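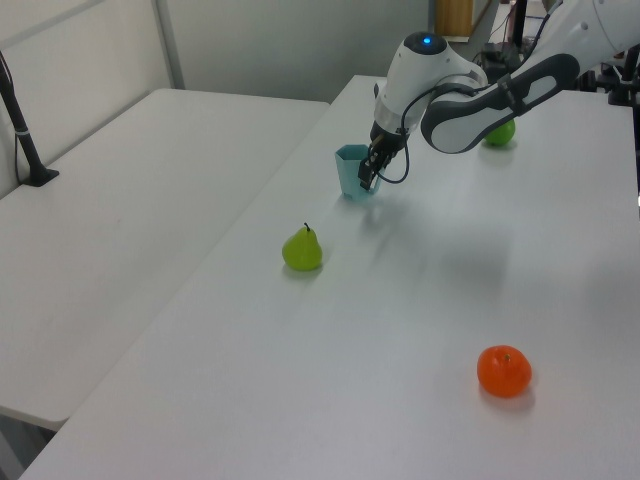 Members of the Stotari shared workshop have moved their tabletop arm project, known in the shop as Muli, from single-part pick tests to a mixed table of artificial fruit and a faceted plastic cup. The change took effect in July with the release of a new gripper controller written by Erasto Rashidi.

The earlier controller closed the two fingers to a fixed width taken from a lookup table. That worked for rigid parts of known size but crushed or dropped anything with a taper. Rashidi's version closes at constant speed, watches motor current, and stops when the current passes a threshold set for each object. The threshold for the cup is the lowest in the table. Current is sampled 1,000 times a second on a small board mounted away from the arm, and the signal cable has been left long so that the wrist can turn through its full range without pulling on the connector.

Veikko Pelkonen built the finger linkages and is responsible for calibration. He said the cup is the hardest item in the set because its facets give the fingers a flat contact at some angles and an edge at others. "If you land on an edge, it rotates as it closes, and then the wrist estimate is wrong," he said.

The current routine is a pick, a lift, a short hold clear of the table, and a return to a new position. The fruit stays on the table as obstacles and is moved by hand between runs. Pelkonen logged 67 cup attempts with the new controller and recorded five drops, all during the lift. Almost all of the remaining error is in placement, which he attributes to the camera calibration and not to the fingers.

Motion planning still runs on Jarnar, the group's own scheduler, which has not been changed except for a slower approach speed near the table surface. A planned update will let it choose a grasp angle from the facet layout. At present the angle is entered by hand before each run.

The linkage drawings and controller source are on the shop's file server under Prillow, along with the threshold table. Rashidi asked that anyone replacing the finger pads rerun the current baseline first, as the stored values apply only to the present set.

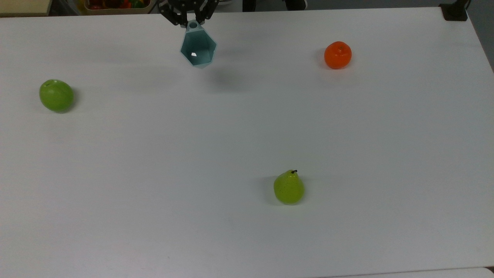 Work on the pear is next. Its neck and base need different finger openings, and the controller holds only one threshold per object. Rashidi intends to split the entry in two and has not set a date for the change.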